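Asking Better Questions: A Revision Booklet for the Novel Bastenau

Project report by Sidra Marwat and Danish Jadoon
Literature in English, second year

1. What we set out to do

Every year the set novel changes, and every year the same kind of revision sheet goes round: a list of questions, a one-line answer under each, and very little else. We have both used these sheets and we have both been saved by them the night before a test. But when our class was given Bastenau as its set novel, we noticed that people could recite the sheet perfectly and still get stuck as soon as the teacher asked a question that was worded slightly differently. We wanted to know if we could write something better, and we had a wonderful time trying!

The plan was to write a short revision booklet covering the whole novel, try it out with our classmates, and change it according to what they told us. The brief gave us a limit of 2,000 words for the booklet itself, with this report kept separate.

2. The novel in short

For readers who haven't met it, Bastenau is the story of Hamier, a young clerk who leaves his village to work in the customs house of a river town, and of Tasia, the ferryman's daughter, who teaches him to read the river charts. Their friendship is tested when Hamier finds that his employer, Mr Bansal, has been altering the cargo books. Hamier keeps quiet for far too long. Tasia finds out from somebody else, and the last part of the book is about whether she can forgive him for it.

It has 10 chapters, most of them short, apart from the flood chapter, which is enormous and which everyone agrees is the best thing in the book. There is also a letter at the very end that many people in our class had skipped, thinking it was an afterword. It isn't! It changes how you read the whole of the first chapter, and we put a note on the front page of the booklet telling people to go back and read it.

3. How we wrote the questions

We started by reading the novel again from the beginning, this time with pencils. Sidra marked anything to do with character and Danish marked anything to do with place, and at the end of each chapter we swapped copies and argued. The arguing was the most useful bit of the whole project. If we disagreed over what a passage meant, there was nearly always a good question hiding in it.

After that we sorted our questions into 4 types:

Recall. What happens, who does it, and where. Example: Who first shows Hamier the river charts? Answer: Tasia, on the landing stage, in the second chapter.

Reason. Why a character acts as they do. Example: Why does Hamier copy out the cargo book by hand? Answer: He wants a record that Mr Bansal can't change, although he doesn't yet have the courage to show it to anyone.

Language. How a passage gets its effect. Example: How does the writer make the customs house feel unfriendly in the opening chapter? Answer: The sentences become short and flat, nobody is given a name, and the only sound is the stamping of papers.

Link. How one part of the book speaks to another. Example: Where do we first hear the words Tasia uses in her final letter? Answer: The ferryman says them to Hamier on the crossing in chapter one.

The link questions took by far the longest to write. For a few of them we were hopping back and forth through the book for a whole afternoon (we had the library until half past four, and then we moved to the corridor and carried on there).

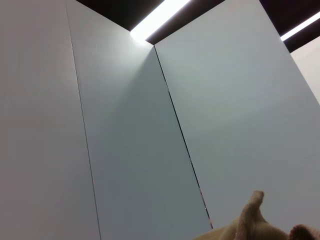
We also decided early on that every answer should point to a chapter, so that a reader could go and check us. This sounds like a small thing, but it caught a surprising number of our own mistakes. Danish had been certain that Mr Bansal offers Hamier the promotion before the flood. He offers it after, and that matters a great deal, because by then Hamier has already made his copy and both of them know it. If we had simply written the answer down from memory, the whole class would have learnt it wrong.

Mistakes of this sort were all over the older sheets as well. On one that we borrowed from the year above for a different novel, two answers flatly contradicted each other. We don't blame the people who wrote it, as we now know how easily it happens.

4. Getting it down to length

Our first full draft came to 2,036 words. We felt very pleased with ourselves for getting so close, and thought that trimming it would take five minutes. It took an entire evening. Everything left in the draft was there because one of us loved it. In the end we cut a question about the name of the ferry boat, which neither of us could defend, and shortened several of the language answers where we had quoted more than we needed.

We think the booklet is better for it. The language answers especially had begun to sound like essays, and someone revising on the bus doesn't want an essay.

5. Trying it out

We gave the booklet to our classmates in December, before the mock paper, and asked them to use it in any way they liked. We sat in on two of the revision sessions and took notes. Afterwards we asked everyone the same things: which questions they used most, which they skipped, and whether any answer had confused them.

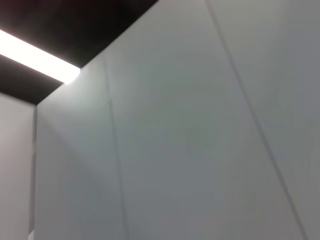 Figure: White wall and dark ceiling.

We didn't compare marks. We thought about it, but people prepare in so many ways at once that we couldn't have said what our booklet had done and what had come from lessons or from plain hard work. What we can report is what people said and what we saw them doing.

6. What we found

The recall questions were used first by nearly everyone, and they were used fast. People covered the answers with a hand or a ruler and went down the page, often in pairs, one asking and one answering. It was noisy and cheerful and it plainly gave people confidence.

The reason questions started conversations, which delighted us. The one about Hamier's copy of the cargo book led to a proper debate over whether he is a coward. One group decided that our answer was too kind to him. They made such a good case, using his silence at the ferryman's supper in chapter six, that we rewrote the answer to include both views.

The link questions were the ones most often skipped. When we asked why, the usual reply was that they looked too hard to do without the book open. That was fair, and we had never told people to have the book open! In the revised booklet there is now a line at the top of that part saying exactly that. One classmate who did work through them all told us they were the only questions that had made her want to read the novel a second time, and we were grinning about that for days.

The answer that confused people most was the one on the flood. We had written that the river "takes the customs house", meaning that the water gets into the ground floor and ruins the books. Several readers thought the building was swept away. It now says what happens in plain words.

7. What we would change

We would start testing sooner. We held on to the booklet until it felt finished, and by then the mock paper was close and people had little time to give us their thoughts. A few pages shown to a few friends at an early stage would have told us about the flood answer straight away.

We would write more on Tasia. Looking over the booklet now, far too many of the questions are about Hamier, and she appears mainly in relation to him. The novel doesn't treat her like that. She has her own quarrel with her father, her own plans for leaving, and the last word in the book. Sidra has already drafted a page of new questions for her and they are really good.

We would also like to add a handful of questions with no answer printed underneath. Some of our classmates told us that once they had seen our answer they stopped thinking of their own, and we recognised that feeling from every revision sheet we have ever used.

8. Who did what

Sidra wrote the recall and reason questions and took the notes in the sessions. Danish wrote the language questions and checked the chapter references. We wrote the link questions together, along with this report. Both of us read the whole booklet aloud before it was printed, taking turns, and we recommend this to any group doing a similar project. You hear a clumsy sentence long before you see it.

The revised booklet is kept with the set texts in the English room and can be borrowed or copied by anyone studying Bastenau next year. Please write in the margins if you find something wrong.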